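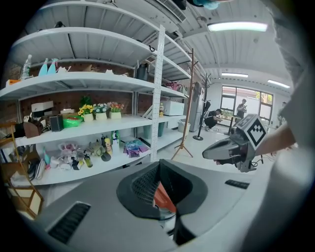 Datasets > Buildings > Indoor climate > Skutwood

Skutwood: humidity and temperature in unheated brick storerooms
3/7/24, Sang Thân

Summary

Skutwood is a set of hourly temperature and relative humidity readings from 76 unheated or barely heated storerooms with solid brick walls. Each room has one logger on the inner face of an outside wall and one in the open air of the room. The readings are supplied as plain CSV with a separate table of room details. The release described in this file is version 3. Earlier versions should not be mixed with it, as the room identifiers were reissued.

The set was put together to check simple models of surface condensation. It has also been used for teaching and for testing gap-filling methods. It contains no weather data.

Files

rooms.csv – one line per room
wall.csv – readings from the wall loggers
air.csv – readings from the room air loggers
events.csv – door openings, leaks, moved loggers and other notes
checks.csv – results of the salt-pot checks before and after fitting
units.txt – units and rounding

All files are UTF-8 with a comma separator and a header line. Missing values are left blank. Version 2 used -999 for missing temperature, and scripts written for it will need changing.

Fields in wall.csv and air.csv

room_id: text, starts with the letter V for sites on the Vengate estate and M for sites at Mockus
time_utc: end of the logging hour, always UTC, never shifted for summer time
temp_c: air or surface temperature in degrees Celsius, one decimal place
rh_pct: relative humidity in per cent, whole numbers
flag: blank, S (suspect), D (door held open) or R (logger restarted)

Wall loggers measure humidity in a small vented cap held against the brick. The figure is close to the humidity of the air at the surface, but it is not a moisture content of the wall and must not be converted to one. Several users of version 2 did this.

Fields in rooms.csv

room_id: as above
wall_type: brick, painted brick, brick with lime plaster
floor_type: earth, flagstone, concrete, boards
aspect: compass direction of the logged wall
vent: none, airbrick, louvre, window
store_use: short text from the person in charge of the room
shelf_gap_mm: distance between the back of any shelving and the logged wall

The shelf_gap_mm field matters more than its place in the table suggests. Shelving set tight to a cold wall slows the movement of air behind it, and the wall logger then follows the brick and lags well behind the room. Where the gap is under 5 mm it has been entered as 0. Open metal shelving and closed cupboards are not told apart in this version. The notes in events.csv sometimes say which was present.

Fitting the loggers

All loggers are Bumo units of the same model. Wall loggers were fixed at chest height with a spring clip, away from pipes and at least 400 mm from any corner. Air loggers were hung on a cord from a joist or from the shelving upright. Loggers were not placed above bottles, spray containers or anything else that could give off vapour when opened. This rule was brought in after the first winter, and affected rows from before it carry flag S. 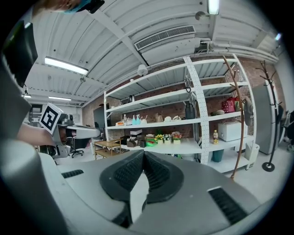

Hand-held gripper with a marker cube, left.

Clocks were set from a single laptop. Drift was measured at collection and spread evenly over the logging period. No correction was applied to humidity readings. Users who want to correct them can work from checks.csv, which gives the reading of each logger over a saturated salt solution at both ends of the run.

Processing

1. Raw files were exported with the maker's software and kept unchanged.
2. Timestamps were corrected for drift and moved to UTC.
3. Readings were averaged to the hour. An hour with fewer than 3 raw readings was left blank.
4. Flags were added from the site notes, then by a step test on temperature.
5. Identifiers were replaced and exact addresses removed.

The step test marks any change in temperature that a closed masonry room could not plausibly produce. It gives false alarms in small rooms with south-facing louvres. These were left in place, so a run of S flags on a bright afternoon need not mean a fault.

Known problems

Readings near saturation are poor. The sensors tend to stick at their upper limit and recover slowly, and a long flat run at the top of the range should be read as "very damp" and no more.

The Mockus rooms have a gap in March. The loggers were full and had stopped. The gap is the same length in both tables, and no attempt has been made to fill it.

Aspect was taken from site plans for the Vengate rooms and from a hand compass at Mockus. Compass values near steel lintels may be wrong by a full sector.

Door events depend on people writing them down. Coverage is good in rooms with a clipboard by the door and patchy elsewhere – absence of an entry is not evidence that the door stayed shut.

Suitable and unsuitable uses

The set suits work on surface condensation, short-term buffering by masonry, and the effect of ventilation type. It should not be used to estimate energy demand or to set limits for human comfort. The rooms were not chosen at random, and figures for them do not stand for storerooms in general.

Citing

Please cite as: Thân, S., Skutwood storeroom climate readings, version 3. Corrections should quote the room_id and the time_utc of the first affected row.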